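Gallery: Guest Bedrooms, Bamwood Residence

The Bamwood Residence reopened its guest wing in April following a renewal of beds, linens and flooring. The wing now offers 15 rooms, furnished by Wieczorek to a single plan. The gallery presents the bedrooms as visitors will find them — simple in finish, light in color and easy to maintain. 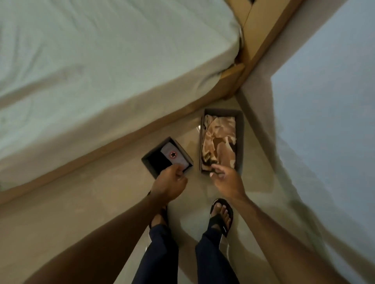 Bed with light wooden side rail and off-white fitted sheet. Two open shoeboxes on the tile floor.

Beds in the wing share the same natural wood frame. Fitted sheets are supplied by the residence and changed every 10 days. Guests may bring their own pillows and blankets if they prefer.

Floors are beige tile and should be swept before departure. Shoes are not to be worn past the entrance hall. They may be kept in boxes beside the bed or on the shelves provided by Cenness on each landing.

Requests for a second blanket should be made at the front desk 2 days before arrival.

Page updated 11/07/2021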